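스투다르 홀 방문기: 공연 전날 문을 여는 날

저는 이 도시에 산 지 4년이 되었습니다. 한국어로 글을 쓰는 것은 아직 느리지만, 이 블로그를 읽어 주시는 분들이 대부분 한국 분이라서 이번에도 한국어로 씁니다. 틀린 표현이 있으면 댓글로 알려 주십시오.

2월에 스투다르(Studar) 홀에서 시민 공개 행사가 있었습니다. 밴드 파네로(Fanero)가 순회공연을 시작하기 전날이었고, 낮 동안 무대와 음향실, 분장실을 볼 수 있었습니다.
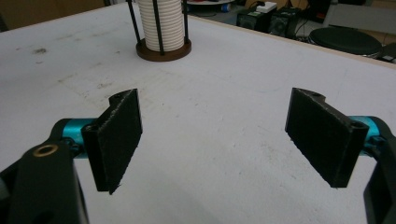
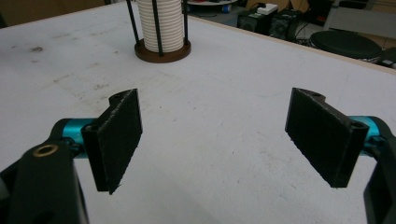 신청은 홈페이지에서 받았습니다. 모두 75명을 뽑았고, 저는 처음에 떨어졌다가 취소한 사람이 있어서 연락을 받았습니다. 연락이 온 것은 저녁 일곱 시쯤이었는데, 한 시간 안에 대답해야 한다고 해서 밥을 먹다가 급하게 답장을 썼습니다.

모이는 곳은 정문이 아니고 뒤쪽 화물 출입구였습니다. 저는 이것을 잘못 읽고 정문에서 십 분을 기다렸습니다. 정문은 잠겨 있었고, 유리에는 다음 달 공연 포스터만 붙어 있었습니다. 결국 건물을 한 바퀴 돌았습니다. 다행히 앞 조의 출발이 늦어서 저도 들어갈 수 있었습니다.

안내는 발트라우트 임호프(Waltraud Imhof) 씨가 해 주셨습니다. 이 홀에서 무대 감독으로 오래 일하신 분입니다. 목소리가 작은 편인데도 홀 안에서는 뒤에 있는 사람까지 잘 들렸습니다. 임호프 씨는 그것이 자기 목소리 덕분이 아니고 천장 덕분이라고 하셨습니다. 옛날에는 여기가 체육관이었고, 그때는 박수를 한 번 치면 소리가 오랫동안 돌아다녔다고 합니다. 지금은 천장에 천으로 싼 판을 달아서 소리를 잡습니다.

처음 본 곳은 무대였습니다. 생각보다 낮았습니다. 객석에서 볼 때는 가수가 아주 높은 곳에 서 있는 것 같은데, 올라가 보니 첫 줄 의자가 바로 눈앞에 있었습니다. 파네로의 장비는 아침에 도착했다고 했습니다. 드럼은 벌써 자리에 있었지만 천으로 덮여 있었고, 만지면 안 된다고 두 번 들었습니다. 바닥에는 색깔이 다른 테이프가 많이 붙어 있었습니다. 노란색은 가수가 서는 자리이고, 파란색은 모니터 스피커 자리라고 합니다. 빨간색도 있었는데 그것은 밟지 말라는 뜻입니다. 우리 조에서 세 사람이 밟았고, 저도 그중 한 사람입니다.

그다음은 음향 콘솔이었습니다. 객석 한가운데보다 조금 뒤에 있습니다. 그래서 이 자리 근처의 표가 음향은 제일 좋다고 임호프 씨가 말씀하셨습니다. 가격표를 보면 앞줄보다 꽤 쌉니다. 저는 지금까지 돈이 있으면 무조건 앞줄을 샀는데, 조금 억울한 마음이 들었습니다. 콘솔을 맡은 직원은 엔리케스(Henríquez) 음향이라는 회사에서 오신 분이었습니다. 순회공연 전체를 같이 다니신다고 합니다. 그분이 보컬 채널 하나를 켜서 잔향이 있을 때와 없을 때를 비교해 주셨습니다. 잔향을 끄니까 같은 목소리가 갑자기 부엌에서 부르는 노래처럼 들렸습니다. 이날 들은 것 중에서 제일 기억에 남습니다.

조명 다리에도 올라갈 수 있었지만, 높은 곳을 무서워하는 사람은 밑에 남아도 된다고 했습니다. 저는 남았습니다. 올라간 사람들의 말로는 계단이 아주 좁고, 위에서는 의자 번호까지 보인다고 합니다. 밑에 남은 사람들은 그동안 객석에 앉아서 기다렸습니다. 1층 좌석은 519석이고 2층은 189석입니다. 2층 난간은 생각보다 높아서, 키가 작은 분은 2층 첫 줄보다 둘째 줄이 더 편할 것 같습니다. 제가 두 줄에 다 앉아 보았습니다.

분장실은 복도 끝에 있습니다. 문에 이름표가 있었지만 아직 비어 있는 이름표였습니다. 안에는 거울과 다리미판, 그리고 큰 냉장고가 있습니다. 옆방에서는 부스테티(Bustetti)라는 지역 식당이 다음 날 출연자 식사를 준비하려고 접시를 옮기고 있었습니다. 채식 메뉴가 더 많다고 했습니다. 우리에게도 작은 빵을 하나씩 주셨는데, 안에 올리브가 들어 있고 조금 짰습니다. 저는 맛있게 먹었습니다.

마지막에 질문 시간이 있었습니다. 어떤 학생이 공연이 취소되면 직원들은 무엇을 하느냐고 물었습니다. 임호프 씨는 먼저 전화를 아주 많이 받고, 그다음에 설치한 것을 전부 반대 순서로 다시 내린다고 대답하셨습니다. 한 번은 설치가 끝나고 한 시간 뒤에 취소 연락이 왔다고 합니다. 그날 이야기를 더 듣고 싶었는데 다음 조가 이미 문 앞에 와 있었습니다.

아쉬운 점도 적겠습니다. 안내가 이 나라 말로만 있어서, 외국인 방문객 두 분은 중간부터 거의 이해하지 못하는 것 같았습니다. 종이 한 장이라도 영어로 있으면 좋겠습니다. 그리고 외투를 맡기는 곳이 닫혀 있어서 두꺼운 겨울 외투를 두 시간 동안 들고 다녔습니다. 홀 안은 꽤 덥습니다.

다음에 가실 분들을 위해 씁니다. 참가비는 없고, 신분증을 확인합니다. 굽이 높은 신발을 신으면 조명 다리에 올라갈 수 없습니다. 큰 가방도 안 됩니다. 역에서 걸어가면 강 쪽 길이 더 짧지만, 겨울에는 길이 미끄러우니까 시장 쪽으로 가는 것이 좋습니다. 화물 출입구는 주차장을 지나서 왼쪽에 있는 회색 문입니다.

파네로의 공연 표는 이미 다 팔려서 저는 다음 날 공연을 보지 못했습니다. 대기 명단에는 이름을 올렸지만 연락은 없었습니다. 가을에 같은 홀에서 추가 공연을 한다는 말이 있던데, 표가 나오면 이번에는 콘솔 바로 앞줄을 사려고 합니다.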